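Play kitchens in the Brismont rooms are set out afresh at the start of each session. The procedure below applies to all staff, including those covering from other rooms, and replaces the sheet previously kept in the cupboard. Questions should be addressed to Saranya Varghese, who is responsible for play equipment.

## Before you begin

You will need:

- a bowl of warm water with a little washing-up liquid
- 2 clean cloths, one for washing and one for drying
- the tray of play food
- the box of pans and plates

Allow enough time to finish before the doors open. On Monday the kitchen should also be checked for loose screws and splinters, and the result entered in the equipment book.

## Cleaning the hob and worktop

1. Take everything off the hob and out of the sink.
2. Lift away any grate that is made to come off. Do not force one that is fixed; clean between the bars with a folded corner of the cloth.
3. Wipe the plastic hob panel from back to front. Crumbs and modelling dough gather round the base of the knobs.
4. Wring the cloth out well before wiping a wooden worktop. Water must not be left standing where the panel meets the wood.
5. Dry all surfaces with the second cloth.
6. Turn each knob in both directions. A knob that has come loose should be taken off and handed in, and the kitchen marked in the equipment book.

## Checking the food and pans

Look over each piece of play food before it goes back into use. Hollow plastic pieces should be squeezed gently, and any that have split must be thrown away. Grapes moulded as a single bunch may be used; separate berries may not be put out in rooms for children under three.

Metal pans are permitted provided that the handle is firm and the rim has no sharp places. Plates with a wavy rim need a little more care in washing, as paint and glue tend to stay in the folds.

## Setting out

Place one pan and one plate on the hob. Two or three pieces of food are sufficient, and these should lie where a child can reach them without leaning across the grates. Vegetables and fruit may be mixed. The remaining food stays in the tray, which goes on the low shelf beside the kitchen.

Handles should be turned towards the back or the side. Children soon copy this arrangement, and staff may wish to mention it when playing alongside them.

At the end of the session, return all items to the tray and the box, and sign the sheet on the cupboard door.
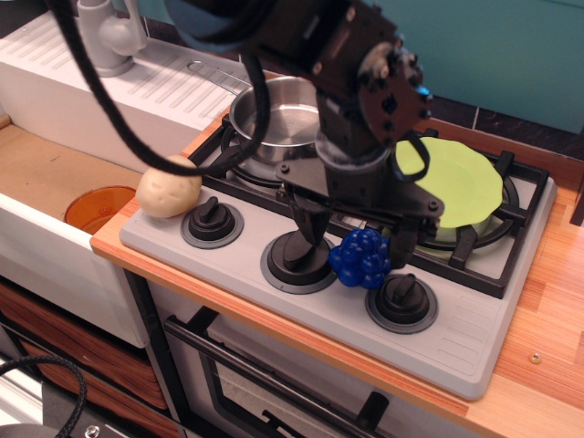 Replacement food and pans are ordered once a term. Requests should reach Saranya Varghese before the end of April and should state the room, the item and the reason for replacement.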